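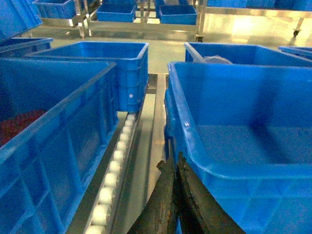 Is a returnable plastic crate better than a cardboard box?
It depends on how many trips the crate makes before it is lost, cracked or quietly borrowed for somebody's garage.

Crate hire firm says reuse scheme will pay for itself. The sums are harder to find

A packing firm is giving up cardboard for the bulk of its local deliveries and moving to blue plastic crates, which will go out full and are meant to come back empty. Talukder, which packs household goods for small shops, has hired 3,000 of them from the crate pool company Prendik. The changeover began in November and the last cardboard line is due to stop once the present stock of flat boxes has been used up.

Both companies are calling it a saving. Neither has yet published a figure for how much.

Prendik says each crate should last 10 years in ordinary use. Asked what ordinary use meant, the company said it meant handling "in line with guidance". The guidance runs to 19 pages and rules out, among other things, standing on a crate, dragging one across a yard and using one to prop open a fire door. Anyone who has spent a morning in a loading bay will have seen all of that before the first tea break.

Sebastião Rangel, operations manager at Talukder, said the old boxes had been costing the firm money in ways that did not show up on the invoice. "We were paying for the box, the tape, the person who tapes it, and then the skip," he said. "With the crate you put the goods in and it goes down the rollers."

That part of the argument is fair enough. A plastic crate does not need making up or taping, and a damp pallet won't ruin it. It also keeps the same size from one week to the next, a help to anyone trying to plan a load.

The trouble starts after the van has gone. A cardboard box has only to get to the shop. A crate has to get there, be emptied, be kept somewhere, be collected and be washed, and every one of those jobs has to be done by a person who is paid for it. Under the Talukder scheme the shops are expected to keep empties on the premises until the next delivery. Many of them are small, with a back room that was full already.

Nuwan Fakir runs two of the shops on the delivery round and was told about the change by letter. He said he liked the crates well enough but wanted to know where they were supposed to go.

"If I get 40 crates before a busy weekend, I have 40 crates in the corridor until the van turns up," he said. "The cardboard I could flatten. I asked if these fold and they said not this type."

He had also noticed the deposit. Shops will be charged for any crate not handed back by the third delivery, and the charge is higher than he would have guessed. Mr Rangel said it was set by the hire contract and that Talukder made nothing on it. He would not say what share of crates the firm expects to lose in the first year, only that it was "in the budget".

Losses matter more than anything else in a scheme of this kind. It takes a good deal more plastic to make a crate than it takes board to make a box, and the extra is only earned back by repeated trips. If a crate goes missing on its fourth outing, the hire firm has to replace it, and the cost turns up sooner or later in the rate. Prendik would not give its loss rate for other customers. It said the number was "competitive".

The crates themselves look sturdy, with upright ribs on the outside, recessed panels in the sides and a thick rolled rim. The base inside has a pattern of fine raised lines that form small squares.
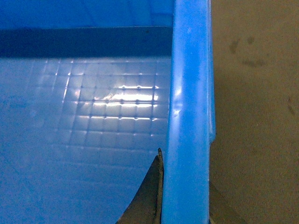 Who washes them?

For the moment, Prendik does. Crates are taken to its depot, put through a tunnel washer and sent back stacked. The hire rate includes one wash for every four trips. Customers who want more pay extra, and Talukder has not asked for more.

Mr Fakir thinks that is thin. His shops sell candles, soap and packets of birdseed, and he said one split bag of seed could travel a long way in the bottom of a crate. Prendik's answer is that drivers will look inside each empty before loading it and set dirty ones aside. The drivers work for a haulier, Rider, and it is not clear that anyone has given them extra time to do it. Rider said it was "supportive of the approach" and had no further comment.

Tracking is another loose end. Each crate was going to carry a printed code so that shops could be billed for the right number. The codes have been put off until the spring while the supplier of the scanning software, Grundum, sorts out a fault that counted stacked crates as one. Until then the tally will be kept on a paper sheet signed at the shop door, in duplicate.

Mr Rangel said he expected a few arguments in the early months. "It's a sheet of paper and a man in a hurry," he said. "We'll be reasonable about it."

Shops that would prefer to stay with cardboard can do so, though they will pay a handling charge on each order. Talukder describes this as a choice. Mr Fakir said he had worked out what the charge would cost him over a year and had signed up for the crates.

The hire agreement has a break clause at the end of its first year. Both companies say they will review return rates before then, and Talukder has said it will share the results with the shops on its round. It did not say whether they would be made public.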